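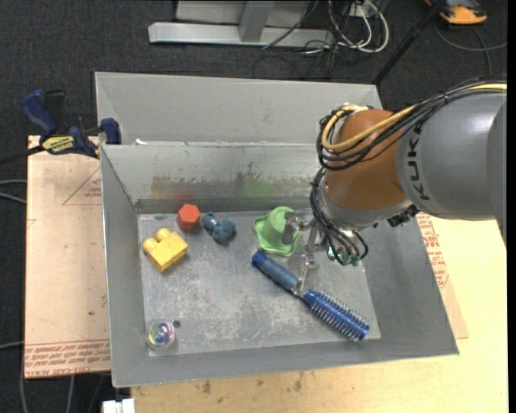
灰色铁皮箱，左后方那块是橘红色的六角块

2020年10月19日

先写下来，不写明天就忘了。写得乱，见谅。

昨晚Grusier区的居民大会，终于表决了。就是之前说过的那个提案，住满五年的外籍居民能不能在区里的居民大会投票。331票赞成，246票反对。过了。

我没票。坐在后排旁听席，戴口罩，手机只剩一格电，所以下面大部分是凭记忆，有几句当时抄在超市小票背面，字自己都快认不出来了。

先交代一下背景，有几位新来的读者问过。Skosteris分好几个区，每个区有居民大会，管的事情很小：停车位、路灯、公园几点关门、社区那点活动经费怎么分。市议会选举不归它管，全国选举更不沾边。以前的规矩是只有本国公民能投票，外国人可以来听，可以申请发言，说完坐下。我来这里第八年了，发过两次言，一次是为路口的减速带，一次是垃圾站搬家。垃圾站最后还是搬到我窗户底下了。

所以昨晚表决的东西，说白了就是减速带和垃圾站。可是会上吵得像要改国号一样。

会场在Després礼堂，那个老礼堂，椅子一动就响。因为疫情，隔一个位子坐一个人，窗户全开着，冷的要命。门口量体温，排队排到马路上。排我前面的老先生一直回头看我，我以为他要说什么难听的，结果他问我知不知道厕所修好没有。不知道。

主持人是Aurelia Pîrvu。今年六月刚选上来的，之前那位主持了很久，开会风格是谁嗓门大谁先说。她不一样，每人四分钟，到点按铃，不管你说到哪里。她自己明显是赞成提案的，但按铃按得很公平，有位赞成的先生正说到他母亲，铃响了，她也没让他说完。我当时觉得有点狠。回家路上又觉得还是这样好。

反对方的话我尽量照实记。

一位女士说，入籍的路是开着的，想投票就去入籍，她自己的丈夫就是这么办的，考试、等待、宣誓，一步没少。凭什么别人可以跳过去。下面有人鼓掌，掌声不小。

一位年轻人，穿西装，说区大会只是第一步，今天路灯，明天市议会，后天就是全国。这个说法过去几个月在传单上见过很多次了。他讲得很流利，我猜是背的。

还有一位说得比较实在：住满五年这个条件谁来查？区里办公室就那么点人，连换个停车证都要等。查错了怎么办，投完票才发现有人不够年限，结果作不作数？这个问题我觉得问得好，赞成的人那边也没答上来。Pîrvu说细则由区办公室写，写完再公示。也就是还没写。

赞成方。

Jacinto Xolalpa讲得最好，可能我偏心。他在我们街上开修鞋铺，住了快二十年，没入籍，因为他老家那边不承认双重国籍，入了这边，那边父母留下的房子就麻烦了。他没讲房子的事，这是他平时跟我聊的。（问过他，他说可以写。）昨晚他只讲了路灯。他说铺子门口那盏灯坏了两个冬天，他写信，写了好多封，每次回信都很客气，说会转给居民大会讨论。居民大会他每次都来，每次都坐后排，每次那盏灯都排在最后一项，排到散会。他说，我不是要选总统，我要那盏灯。

下面笑了。反对那边也有人笑。

他讲完还剩一大截时间，自己回去坐下了。

有个当老师的说，她班上的孩子一半家里有外籍家长，家长会大家都来，居民大会大家都不来，问为什么，答：来了也没用。她就讲了这个，别的没多讲。

还有一位赞成的讲得很差。上来就骂反对的人是排外、是什么什么，铃都还没响下面已经起哄了。我坐在后面真想把他拽下来。这种话说出来一票也拉不到，还把Jacinto刚攒的那点气氛全败光了。反对的人里面，像那位讲丈夫入籍的女士，我不觉得她恨谁。她就是觉得规矩是规矩。跟她可以谈的。被人一骂就没法谈了。

然后投票。

投票是用Grekard那套系统，到场的人拿手机扫码，没手机的去前面领纸条。系统卡了。当然卡了。屏幕上那个圈转了老半天，礼堂里一片哦——。有人喊重来，有人喊改举手，穿西装那位站起来说程序有瑕疵应该延期。Pîrvu让大家坐下，说已经提交的票都在，等一等。等了很久。冷。隔壁座位的太太分了我半条毯子，然后想起来要保持距离，又不好意思收回去，我们俩就各扯一头，中间绷着，像晾衣服。

她有票。我没问她投了什么。

后来数字出来了，先没人反应，前排有人念了一遍，才有声音。没有我想像中的欢呼。几下掌声，椅子响，有人直接穿外套走了。那位女士走得很快，经过我旁边的时候点了个头，我也点了个头。

Jacinto在擦眼镜，口罩弄得镜片全是雾。我过去跟他说恭喜，他说恭喜什么，灯还没修呢。

几件没搞清楚的事，知道的朋友请留言：

第一，年限从哪天开始算。从第一张居留卡？还是从在本区登记住址？我头两年住在河对岸，如果按本区登记算，我够，但有几个朋友就不够了。

第二，学生签证的年份算不算。我自己读书那两年，办别的事有的部门算，有的不算，从来没统一过。

第三，市里会不会推翻。听说市政府法务要先看过才生效，有人说走个过场，有人说之前别的区搞过类似的就是卡在这一步。我没查到，不敢乱说。

第四，如果反对方真去申诉投票系统卡住那件事。纸条票和手机票是分开统计的，应该能核对，但昨晚没公布分开的数字。我觉得该公布。赞成的赢了也该公布，不然以后谁都不服。

国内的朋友昨晚在群里问我，至于吗，为了一个路灯大会。我一时不知道怎么回。我在这边交税，交社保，孩子在这边上学，垃圾站在我窗户底下。搬垃圾站那次我准备了好几天稿子，请同事改语法，改了又改，站上去手都抖。讲完，主持人说谢谢，下一位。然后他们投票，我坐在后面看别人举手决定我家窗户外面是什么味道。那些举手的人里好些住在区的另一头，一辈子也不会从我们这条街走过。

也不是说我有票结果就会变。多半还是搬过来，总得搬到谁家窗下。但是坐在那里看跟自己也举一次手，对我来说差很多。群里我最后就回了一句至于。

当然我也有点心虚的地方。那位女士的话我想了一晚上。我不入籍，有我的理由，主要是爸妈年纪大了，回去要签证太折腾。可这个理由说到底是我想两头都占着。她丈夫没占。换我是她，我大概也会不痛快。这个我没有答案，先放着。

下次大会还没定日子，看疫情，可能改网上。如果真改网上又是Grekard那套系统，那就自求多福吧。议程听说会有路灯，我跟Jacinto说你这次写到第一项去，他说他已经交了表，表上没有填排第几的格子。

孩子醒了，先到这。错字回头再改，上一篇的评论我也还欠着没回，这周内补。

补一句：楼下老王问能不能转发，可以转，别把我的名子加上去就行。

再补：有读者提醒，旁听的外籍居民如果想在细则公示的时候提意见，要写书面的，邮件不算，要签名的纸，投到Després礼堂侧门那个信箱。正门那个不是，正门那个是租场地用的。我上次就投错了。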